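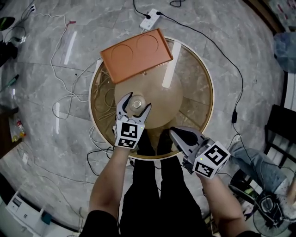 Un vaso transparente y una bandeja naranja sobre una mesa redonda de cristal.

Bredotham abre un servicio de préstamo de aparatos de respiración para el domicilio

17 de marzo de 2025

Los vecinos de Bredotham que necesitan oxígeno en casa, o un aparato de presión positiva para dormir, pueden pedir desde este mes un equipo en préstamo mientras esperan el suyo definitivo. El servicio lo gestiona la asociación de pacientes Uso desde su local de la calle del Molino, en colaboración con la empresa Stępień, que se encarga de la revisión técnica y de la entrega.

El programa empieza con 47 aparatos. La mayor parte son concentradores de oxígeno de tamaño mediano, de los que se enchufan a la red y se mueven sobre ruedas. El resto son equipos de presión positiva para personas con apnea del sueño y unos pocos concentradores portátiles con batería, reservados en principio para quienes deben desplazarse a tratamientos en el hospital de Zindside.

Jolanta Kubiak, coordinadora de Uso, explica que la idea nació de las llamadas que recibía la asociación. «Las familias nos contaban que el médico ya había firmado la prescripción, pero el aparato tardaba en llegar, y durante esos días el paciente tenía que quedarse en el hospital o vivir en casa de un pariente que tuviera un equipo», dice. Según Kubiak, el préstamo no sustituye el suministro habitual y la persona debe continuar con su solicitud por la vía ordinaria.

El préstamo dura hasta 60 días y se puede renovar una sola vez, siempre que el aparato propio no haya llegado todavía. No se cobra alquiler. Se pide una fianza, que se devuelve cuando el equipo regresa completo y en buen estado, y las personas con ingresos bajos pueden solicitar que no se les aplique. Las mascarillas, las cánulas nasales y los tubos son de uso individual: se entregan nuevos y se quedan con el paciente.

Para pedir un aparato hacen falta dos documentos, la prescripción médica, en la que debe constar el caudal de oxígeno o la presión indicada, y un justificante de domicilio. Una tercera persona puede hacer el trámite en nombre del paciente si lleva una autorización firmada. La asociación insiste en que ningún equipo sale del local sin prescripción, tampoco los portátiles, y que no se aceptan recetas en las que falte la firma del médico.

La entrega se hace en el domicilio. Un técnico instala el aparato, comprueba el enchufe y enseña al paciente y a la familia cómo se enciende, cómo se limpia el filtro y qué significan las alarmas. La visita incluye también una conversación sobre seguridad: no se puede fumar en la habitación donde funciona un concentrador, no se debe colocar el aparato cerca de una cocina de gas o de una estufa, y es necesario dejar espacio libre junto a la entrada de aire. El técnico no cambia nunca el caudal prescrito. Si el paciente cree que no le basta, debe hablar con su médico.

Keegan Trevaskis, responsable técnico de Stępień, señala que el ruido es la preocupación más frecuente de las familias. «Mucha gente pregunta si podrá dormir con la máquina encendida. Los modelos que hemos elegido son bastante silenciosos, y además con un tubo más largo se puede poner el aparato en el pasillo, si el médico está de acuerdo», comenta. El consumo eléctrico es la segunda duda. La asociación entrega una hoja con el gasto aproximado de cada modelo y ayuda a rellenar la petición de descuento en la factura de la luz.

Para los cortes de corriente, cada paciente que utiliza oxígeno de forma continua recibe una botella de reserva con su regulador. Quienes solo lo necesitan por la noche pueden pedirla si viven en una zona con cortes repetidos, como ocurre en algunas calles al norte de Bredotham.

Urszula Chmielewska cuida de su padre, que fue uno de los primeros en recibir un concentrador. Cuenta que lo más difícil fue acostumbrarse al tubo, porque el padre tropezaba con él al ir al baño. Lo resolvieron sujetándolo a lo largo de la pared con unas pinzas que les recomendó el técnico. «Ahora ya lee el periódico en su sillón, con la cánula puesta, y se queja de otras cosas», añade.

Cuando un equipo vuelve, pasa por una limpieza exterior, un cambio de filtros y una medición de la concentración de oxígeno antes de entregarse a otra persona. Cada aparato tiene una ficha con las horas de funcionamiento y las reparaciones. Los que no superan la medición se retiran del préstamo hasta que se reparan.

La enfermera Funmilayo Shehu atenderá las dudas sobre mascarillas y humidificadores en el mismo local, por las mañanas y con cita previa. Pide a los pacientes con apnea que lleven su mascarilla a la consulta, también si les resulta incómoda y han dejado de usarla, para probar otra talla o ajustar las correas.

Uso acepta donaciones de aparatos en desuso, pero solamente si conservan el número de serie y el manual. No recoge botellas de oxígeno, que deben devolverse a la empresa que las suministró. Las solicitudes de préstamo se presentan en el local de la asociación o por teléfono, y la respuesta se comunica en un plazo de dos días laborables.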